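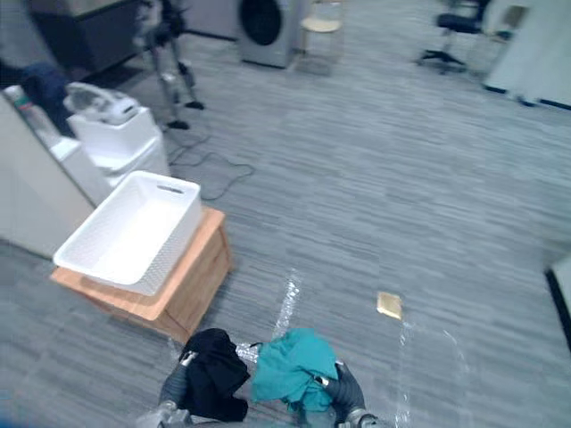 Abb. 1: Aufnahme zweier Textilien, links schwarz, rechts petrolfarben

Frage: Zweiarmiger Eigenbau, Greifen von Textilien auf gestreiftem Boden

Sehr geehrte Mitglieder,

im Rahmen eines Werkstattprojekts (Arbeitstitel Wullari) betreiben wir einen zweiarmigen Aufbau mit mehrfingrigen Händen. Die Steuerung erfolgt über die Software Zoltia. Vorgesehen ist, Kleidungsstücke vom Boden aufzunehmen und auf einem Bett abzulegen. Auf dem grau gestreiften Belag meldet die Segmentierung wiederholt Objekte, die nicht vorhanden sind. Beim schwarzen Stoff tritt der Fehler häufiger auf als beim petrolfarbenen. Ferner ist ungeklärt, mit welcher Griffkraft bei weichen Teilen gearbeitet werden sollte. Eingestellt sind derzeit 15 N.

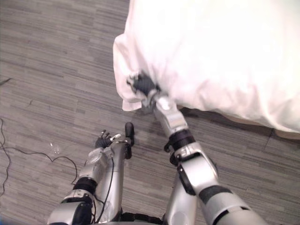

Abb. 2: Rechte Hand im weißen Stoff, linke Hand geöffnet

Bei größeren weichen Teilen schließt die Hand zwar, der Regler erkennt jedoch keinen eindeutigen Kontakt und bricht nach 200 ms ab. Um Hinweise zu beiden Punkten wird gebeten.

Mit freundlichen Grüßen
Younes Kamel
23. März 2022

Antwort 1 (Nutzer Fleltach), als hilfreich markiert

Zum Abbruch: Der Wert von 200 ms ist für starre Objekte ausgelegt. Stoff gibt nach, der Motorstrom steigt daher flach an. Es empfiehlt sich, nicht den Absolutwert, sondern den Anstieg über ein Fenster von 50 Messwerten auszuwerten. Die Griffkraft kann zunächst unverändert bleiben.

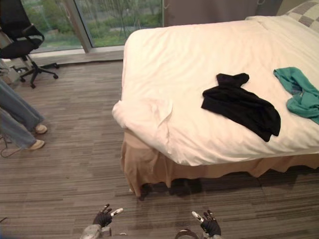 Abb. 3: Stellung beider Hände vor dem Fußende

Zur Segmentierung: Die Streifen verlaufen je nach Blickwinkel in unterschiedlicher Richtung durch das Bild. Ein fester Kantenfilter ist deshalb ungeeignet. Bitte nehmen Sie den Boden ohne Textilien aus mehreren Kopfstellungen auf und verwenden Sie diese Aufnahmen als Negativbeispiele. Durchsichtige Folienreste und lose Kabel auf dem Boden sind vor jedem Durchlauf zu entfernen.

Antwort 2 (Nutzer Badawi)

Bei uns lief es mit der Version vom Oktober ohne Änderungen. Bitte Treiber prüfen.

Antwort 3 (Fragesteller)

Vielen Dank. Die Treiber sind aktuell. Die Auswertung über den Anstieg wurde übernommen, Abbrüche sind seither selten. Die Negativbeispiele umfassen nun 208 Aufnahmen. 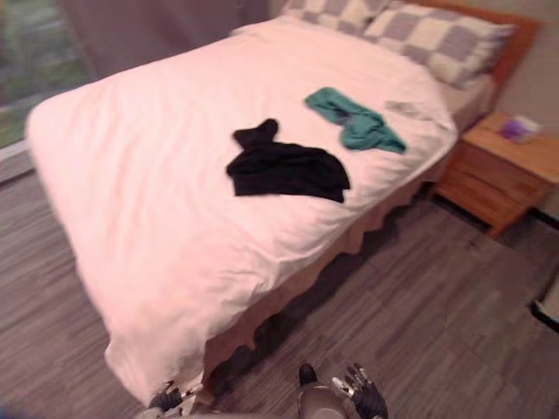
Abb. 4: Schwarzes und petrolfarbenes Kleidungsstück auf der Bettdecke

Offen bleibt die Trennung heller Teile von der weißen Decke. Die beiden dunkleren Kleidungsstücke heben sich deutlich ab, kleine helle Gegenstände in der Nähe der Kissen werden dagegen der Decke zugeschlagen. Sofern hierzu Erfahrungen mit Tiefendaten vorliegen, wird um Mitteilung der verwendeten Schwellenwerte gebeten.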